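Otlow to end overnight train snack service in April

November 18, 2018
2 min read
77 shares | 3 comments

Passengers on the overnight train between Otlow and Stultska will have to bring their own food starting in April, when the line's onboard snack counter closes for good.

The railroad posted the change on its website on Friday and put up paper notices at both end stations. Tickets already sold for travel after the change will stay valid, and fares will not go down. Riders who paid for a meal voucher in advance can get the money back at any staffed ticket window or by mail.

The counter sells coffee, soup, sandwiches and packaged snacks from the middle car. According to the notice, sales have dropped every year since the timetable was moved to a later departure, and on many weeknights the counter takes in less than it costs to staff. The train now leaves Otlow after most riders have had dinner -- and reaches Stultska before the station cafe opens.

A vending machine will take over part of the space. It will carry bottled water, chips, crackers and candy, and it will accept cards only. Hot drinks will not be sold on board, but the railroad said the hot water tap at the end of the middle car will stay in use, and passengers may fill their own cups from it at no charge.

The rest of the counter area will be turned into storage for bicycles and large bags. Riders have asked for more bike space since the old baggage car was taken off the train. Bike spots will need to be booked with the ticket, as they are now.

A petition against the closing had 397 signatures by Saturday night. It asks the railroad to keep the counter open at least on weekends and during school vacations, when the train is often full. The railroad has not said whether it will answer the petition.

The daytime trains on the same route are not affected. Those are supplied under a separate contract with Maeng, which runs the snack carts and has 2 years left on its agreement.

At Platport, where the overnight train stops long enough to change crews, the platform kiosk plans to stay open later once the counter is gone. Its new hours will be posted before the change takes effect. Passengers who get off to buy something should keep their tickets with them, as the doors are checked before departure.

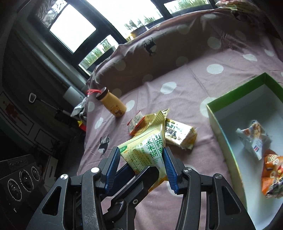

The stop at Platport will remain 3 minutes longer than the others on the line, and the railroad said it has no plans to extend it.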